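Chapter 3
Feast Days and Their Dates

Most handbooks will tell you that the harvest supper at Narton has been kept "since time out of mind." Be careful with such claims. The parish book first mentions it in 1865, in a February entry about the cost of candles.

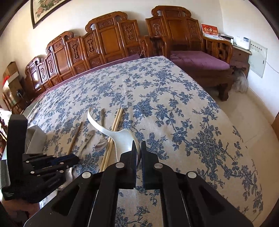

A ladle on a flowered tablecloth.

Older roots are possible – but a custom that feels old may be younger than the church roof. Ask who wrote it down, and when.

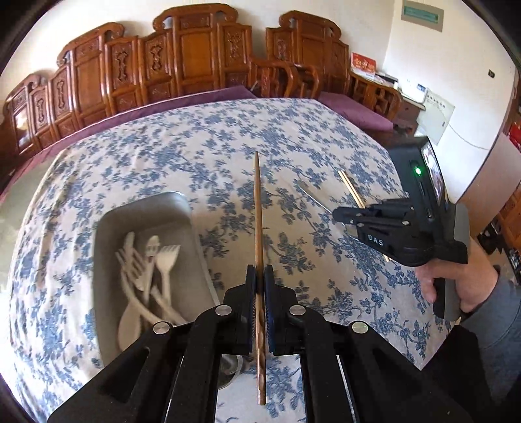
Tamunoemi Etim objects that people who fast and feast together seldom keep minutes, and that a missing record proves very little. Keep her point in mind as you read.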